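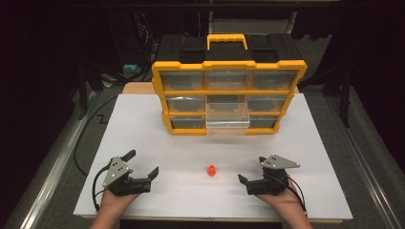
Unit 4: Storing and Finding Small Stock

Course notes, Stockroom Practice
Instructor: Refugio Solís
Revised February 25, 2022

Reading for this unit: chapter 3 of the course reader, up to the section on barcodes.

Fixed and open locations

In a fixed location system every item has one place and stays there. If the place is empty, the item is out of stock. New staff learn the layout quickly, but space is wasted when an item runs low, and a large delivery may not fit.

In an open location system an item goes wherever there is room, and the location is written down at the time. Space is used better. The system depends completely on the record. An item put away without an entry is lost until someone comes across it.

Most small stockrooms mix the two: fixed places for small parts, open places for bulk cartons — the reserve.

Location codes

A code should read from large to small: room, bay, shelf, bin. B-04-3-12 means room B, bay 4, shelf 3, bin 12. Number shelves from the floor up so that adding one at the top does not change the others. Avoid the letters I and O. Do not put the name of the item in the code. Items move and codes do not.

Labels go on the shelf or the cabinet frame. A label on a removable bin travels with the bin, and two bins swapped by mistake will both look correct.

Reorder point

Reorder point = (daily use x lead time in days) + safety stock

Worked case: the Brondeck repair shop uses 37 hose washers a day. Its supplier, Asten, delivers in 5 days. The shop keeps a safety stock of 100.

37 x 5 = 185
185 + 100 = 285

When the count reaches 285, the order goes out. Note that the order quantity is a separate decision, covered in Unit 5.

Two-bin method

Split the stock of one item into a front bin and a back bin. The back bin holds the reorder point quantity. Work from the front bin only. When it is empty, place the order and start on the back bin. No daily count is needed, but a yearly check is — usage changes, and the back bin quantity should change with it.

Before next class

Read the Shehu case and write one page on why its August count did not match the ledger. Bring a sketch of a stockroom you know, with location codes added. The Batine case is optional.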